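Visit report: Belldale consular services center
2023-02-06

The visit covered the public service hall, the document legalization section and the records floor. It was arranged through the protocol office of the foreign ministry, which runs the Belldale building as its only walk-in site outside the capital. Entry was by the north door. Visitors hand in a photo ID and receive a paper pass that must be returned by close of business.

The service hall has 6 counters. Two handle passports, three handle civil status papers, and the last is reserved for foreign missions. Honorary consuls use the same counter as embassy couriers, by appointment only. Notes verbales are stamped on receipt, and a copy of the stamped first page goes back with the courier. Replies are not issued at Belldale. They are sent from the capital in the regular pouch.

Legalization is on the second floor. A document is checked against the specimen signature on file, then sealed and entered in the register. The daily ceiling is 300 documents. Anything above that is carried to the next working day, and commercial invoices are the first to be held back. The section head said the ceiling was set when the register was still kept by hand and has not been reviewed.
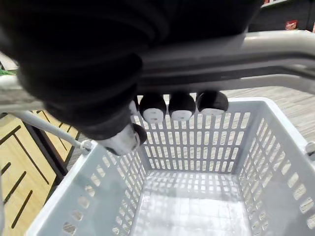

Registration is now done in Jotness, the case system the ministry adopted last September. Each file gets one number, valid at every post abroad. Two faults were mentioned. Names with diacritics are stored correctly but printed without them, so that Đặng comes out as Dang on the certificate and has to be corrected by hand before sealing. Files opened by the embassy in Nandinel also arrive with the local date order, and the clerk has to retype the field.

The records floor holds 3140 boxes of closed treaty correspondence. Boxes are requested by slip, and readers work at a table inside the room. Copies of bilateral agreements can be ordered if the text has been published. Unpublished exchanges of letters need written consent from the legal department, and the other party is consulted first.

Questions on staffing and on the pending visa agreement with Nandinel were referred to the capital. A written list was left with the protocol office. The next group visit has no date yet; requests go to the same office, with full names and ID numbers for all visitors.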